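Galerie: Können Maschinen schon putzen, falten und einräumen?

Ein Rundgang in Text und Bild von Chrysoula Raptis
Stand: 9. August 2025

Die Frage kommt in fast jeder Leserzuschrift zum Thema Haushaltstechnik vor: Wann nimmt mir eine Maschine den Abwasch, die Wäsche und das Wischen ab? Saugroboter gibt es seit vielen Jahren, Rasenmäher, die allein ihre Bahnen ziehen, ebenfalls. Alles, wofür man Hände braucht, ist dagegen liegen geblieben. Für diese Seite habe ich zusammengestellt, was bei den einzelnen Arbeiten heute geht und was nicht. Grundlage sind Gespräche mit Leuten, die solche Geräte entwickeln oder im Betrieb ausprobieren, und eigene Besuche im vergangenen November und in diesem Sommer.

Die Einschätzungen sind meine. Wer anderes erlebt hat, kann über das Formular am Seitenende schreiben.

Boden

Saugen auf freier Fläche ist gelöst. Wischen auf glatten Böden klappt ebenfalls, solange der Schmutz frisch ist. Schwierig bleiben Ecken, Teppichfransen und alles, was herumliegt: Ladekabel, Socken, Spielzeug. Die meisten Geräte umfahren solche Dinge oder bleiben daran hängen. Wegräumen können sie sie nicht. Vor dem Saugen muss also weiterhin jemand aufräumen.

Geschirr

Die Spülmaschine ist längst da, das Ein- und Ausräumen macht der Mensch. Bei Zudent, einem kleinen Büro für Greiftechnik, lief bei meinem Besuch ein Versuchsaufbau mit einem Arm, der Teller aus einem Korb nimmt und stapelt. Mit gleichen Tellern ging das ordentlich. Bei gemischtem Geschirr, also Schüsseln, Gläsern und Besteck durcheinander, brauchte der Arm für einen Korb 17 Minuten. Von Hand ist das in zwei Minuten erledigt. Zu Bruch ging an dem Nachmittag nichts.

Wäsche

Waschen und Trocknen laufen seit Jahrzehnten ohne Zutun. Das Falten nicht. Ein Handtuch, das glatt auf dem Tisch liegt, kann ein zweiarmiger Aufbau inzwischen falten. Liegt es als Haufen da, muss die Maschine zuerst eine Kante finden, und daran scheitert es oft. Stoff sieht jedes Mal anders aus und gibt nach, sobald man ihn anfasst. In der Wäscherei Fragkou wird das Glätten und Falten von Bettlaken seit langem von einer Mangelstraße erledigt, einlegen müssen aber zwei Mitarbeiterinnen. Für Handtücher und Kittel steht dort weiterhin ein Falttisch.

Oberflächen abwischen

Ein unterschätzter Fall. Man nimmt die Sprühflasche, drückt ab, stellt sie weg, greift zum Lappen und wischt. Für einen Greifer sind das mehrere schwierige Aufgaben hintereinander. Die Flasche muss fest gehalten werden, während ein einzelner Finger den Hebel zieht. Der Lappen muss flach aufliegen und mit gleichmäßigem Druck geführt werden, auch um Gegenstände herum. Ademir Lins, der bei Jundine an Handbewegungen arbeitet, hält das Sprühen für den härteren Teil. »Ein Greifer mit zwei Backen kann die Flasche heben, aber nicht abdrücken. Dafür braucht man Finger oder ein umgebautes Werkzeug.«

Umgebaute Werkzeuge gibt es: Düsen, die direkt am Arm sitzen, oder Schwämme mit festem Griffstück. In der Küche zu Hause nützt das wenig, dort soll die Maschine mit den Sachen zurechtkommen, die unter der Spüle stehen.

Regale und Waren

Im Laden sieht es etwas besser aus. Der Haushaltswarenhändler Plestik hat in seinem Lager einen Arm im Einsatz, der Kartons einer einheitlichen Größe umsetzt. An einem normalen Tag sind das 1667 Stück, die Störungen beseitigt das Personal. Im Verkaufsraum wird weiter von Hand eingeräumt. Flaschen mit Sprühkopf, Beutel und Nachfüllpackungen stehen schief, kippen um oder verhaken sich. Das automatische Nachfüllen einzelner Fächer wurde dort getestet und nach 60 Tagen beendet. Ein neuer Versuch ist nach Auskunft des Marktes derzeit nicht geplant.

Müll

Beutel herausnehmen, zubinden, neuen Beutel einlegen: Dafür habe ich keine Maschine gefunden, die es im normalen Eimer schafft. Es gibt Eimer, die den Beutel selbst verschweißen. Hinuntertragen muss man ihn trotzdem.

Woher die Maschinen es lernen sollen

Früher wurde jede Bewegung einzeln programmiert. Für feste Abläufe in der Fabrik reicht das. Im Haushalt steht die Flasche morgen woanders, und der Lappen liegt anders da. Viele Entwickler gehen deshalb dazu über, Menschen bei der Arbeit aufzuzeichnen und ein System mit diesen Aufnahmen zu trainieren. Sensorhandschuhe erfassen dabei, wie sich die Hand bewegt, und Würfel mit aufgedruckten Mustern helfen einer Kamera, ihre Lage im Raum zu bestimmen. Der Aufwand ist hoch. Eine Bewegung, die wenige Sekunden dauert, wird sehr oft wiederholt, mit wechselnden Gegenständen und auf verschiedenen Tischen.

Lins rechnet damit, dass einfaches Abwischen in 7 Jahren als Funktion eines Haushaltsgeräts zu kaufen sein wird. Ich bin vorsichtiger. Zwischen einem gelungenen Durchgang am Versuchstisch und einem Gerät, das man allein in der Küche lassen möchte, liegt noch viel Arbeit, auch bei Sicherheit, Preis und Reparatur.

Kurz zum Stand

Saugen und einfaches Wischen am Boden: ja.
Gleichartige Kartons im Lager: ja, mit Personal in der Nähe.
Geschirr ausräumen: im Versuch, langsam.
Handtücher falten: im Versuch, am besten bei glatt ausgelegter Ware.
Sprühen und Tisch abwischen: im Versuch, meist mit angepasstem Werkzeug.
Müllbeutel wechseln: nein.

Die Liste wird ergänzt, sobald es Neues gibt. Zu Fensterputzrobotern folgt eine eigene Seite, dazu sind viele Fragen eingegangen.

Bild zum Thema Oberflächen abwischen

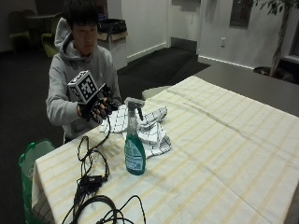
Sprühflasche, kariertes Tuch und Sensorhandschuh mit Markerwürfel: Handarbeit am Tisch.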